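Wed 7 September

Quick one, typing this with glue on two fingers. Avodon has a wrist again. Still no proper hand. Picking up from last post, where I'd decided the arm should learn one dull job well before I let it near anything else.

The job is a store rack of laundry stuff, and the item is the blue Ujala bottle on the middle shelf. Get two fingers around it without bothering the neighbors. Pink Vanish on one side, orangey Revive on the other, more Ujala behind.

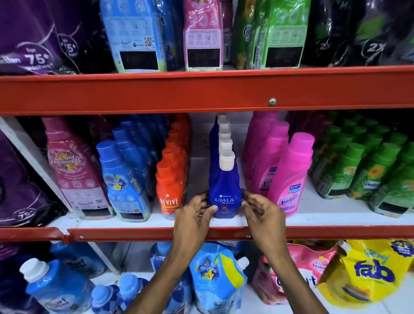

One hand on the rail, the other going in:

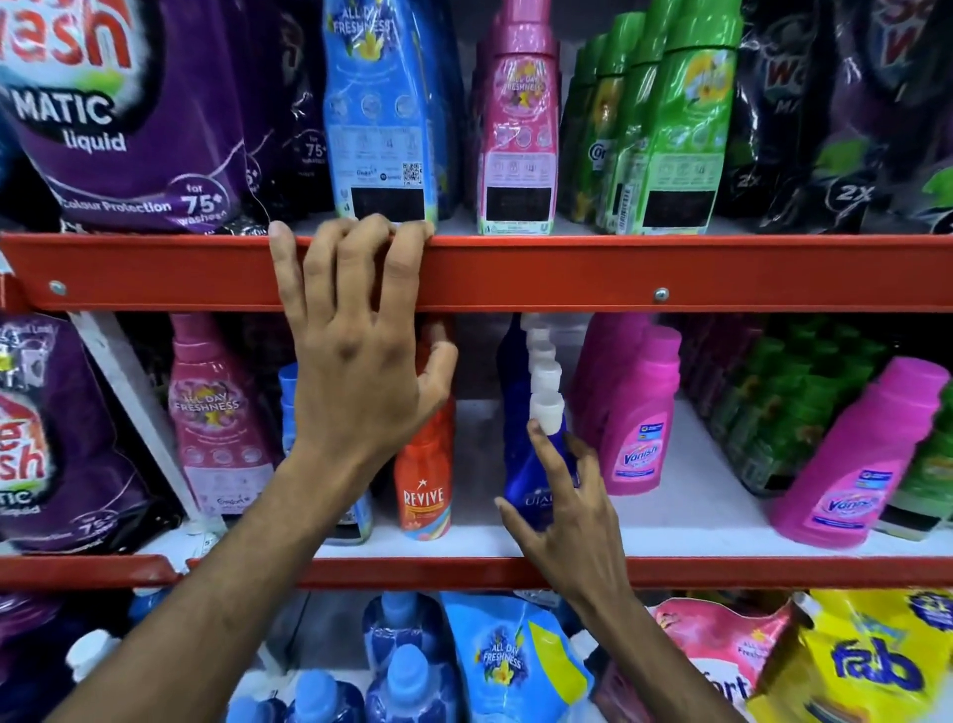
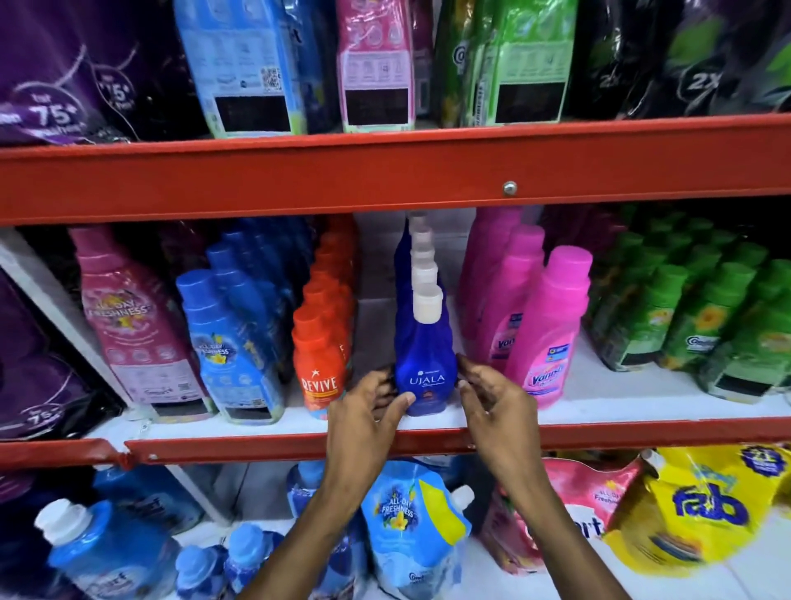
So the plan was a parallel gripper, two flat pads, straight in. Drew it in an evening, printed it, felt great. Then I put a ruler between bottles and the pads are way too fat. Motor housing is even worse. It sticks out past the pads on both sides like ears, so even if the fingers fit, the ears hit first. Should have measured before printing. I say this every time.

Version two has curved fingers, thin at the tip, thicker at the root. Leszek Wróbel had a look at it at the shared shop in Reltetdale on the weekend and said go thinner again and put a strip of spring steel inside. I didn't have spring steel. I had an old tape measure. Cut a length off it, filed the corners, taped it in. Works? Kind of. It flexes the way I want in one direction and buckles in the other, so now there's a rib on the back, and the rib makes it fat again. Less fat than before.

Motors. I blew the shoulder one in January and never wrote about it, sorry to the person who asked. Stalled it against the end stop with the current limit off. Smell stayed in the garage for days. Replacement is the same model with the limit set in firmware AND a fuse, and I've moved the end stop so the arm touches the foam before it touches metal.

Payload is the annoying part. My bench limit at full reach is 300 grams, past that the elbow sags and the whole pose is off. I've been testing with a shampoo bottle part filled with water, stepping it up. Near the body it's fine with a lot more. At full stretch you can watch the elbow give up. Options:

- gear the elbow down and live with it being slow
- counterweight (ugly, swings into things)
- drive the whole base closer and never use full stretch

Going with the last one for now. The base is a rolling cart with a brake I don't trust, but moving the cart costs me nothing and gears cost money. Running total on this build is $1,689, which is a number I'm only putting here so that I stop pretending it's less. That includes the dead motor. It doesn't include the printer.

Software side, short version: the approach path is the whole problem. Coming in low, under the beam, then leveling off, then close. If it comes in high the forearm clips the beam of the shelf above. I had it clip 2 runs in a row and both times the wrist encoder lost its place and everything after that was nonsense. Now it rehomes after any bump. Slow, boring, fine.

Lilibeth Estrella wrote the part that decides when to stop closing. Mine just watched the current and squeezed untill it spiked, and soft plastic doesn't spike, it just dents. Hers looks at how fast the fingers are slowing down. Much nicer. Ran it 20 times on the shampoo bottle with no dents and one drop, and the drop was the tape on the left pad coming loose, so I'm blaming the tape. Need real rubber. Leandro says bike inner tube, cut flat, contact cement. Trying that tonight, hence the glue.

Things I keep forgetting and am writing down so I can find them:

Pull straight out before lifting. If you lift first the cap catches the beam above. Depends how tall the shelf is but on my plywood one there's hardly any room.

Don't let the second finger lead. One finger touching early just pushes the bottle over into the next row. Both or neither.

Cable on the INSIDE of the forearm. Outside it snags on everything, including me.

Next up is the left arm, which is currently a box of parts and a bracket that's mirrored wrong (I flipped the file, then flipped it back, then printed the one I'd flipped). I do want two hands eventually. One to steady, one to pull. One at a time though.

Somebody asked for the finger files. I'll put them up once teh rib is sorted, the current ones will only waste your filament. Tube should be dry by morning, and I've got the shop bench till noon on Saturday if anyone wants to come by and hold the cart still.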